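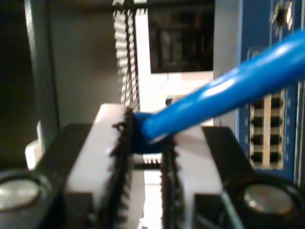
Grip check, version 4: the gripper learns to let go

Regular readers will remember that the August release of Grakier, our grasp controller, had a firm handshake. Too firm, in the view of everyone who had to pick bits of crushed sample off the bench at Mullside. The new version went on to the cell there last week, and it is a good deal more polite.

The old code closed the fingers until the motor current crossed a threshold, then stopped. It sounds sensible until you look at the logs. Between the current rising and the stop command arriving there was a gap of about 50 milliseconds, during which the fingers carried on squeezing with a clear conscience. On a steel pin you would never know. A smooth rod between two serrated pads is less forgiving, and a soft one keeps the evidence.

Version 4 splits the close into two moves. The first is quick and stops short of the width that perception reports. The second creeps in and watches the slope of the current instead of its height, so contact is caught while it is still contact. There is also a proper release ramp. The previous release was a single line of code that opened everything at once, with a comment beside it reading "fine for now". The comment was 21 months old.

Perception got a smaller fix. Shiny round parts have a bright stripe along the top, and our edge finder was fond of treating that stripe as the edge of the part. It then reported a rod much thinner than the real one, and the planner believed it, being a trusting sort of planner. We now fit both sides of the outline and throw away any answer that disagrees with the part file. If there is no part file, Grakier refuses to move and says so in the log, in words, which is new.

The Sistby replay set has grown to 965 recorded grasps, and every change has to get through all of them before it goes near hardware. The full run takes most of a lunch break. Please don't start it at five to twelve and then complain that the build machine is slow.

Still on the list: slip detection when a long part is held by one end, and the planner's habit of picking wrist angles that put the free end somewhere expensive. The Lemieux branch has a first go at the second problem. It compiles, and reviewers are welcome.

Anyone still on the August release should update the controller and the part files together. Old part files will load without complaint and give you the wrong finger width, and a warning for that is due in the next patch.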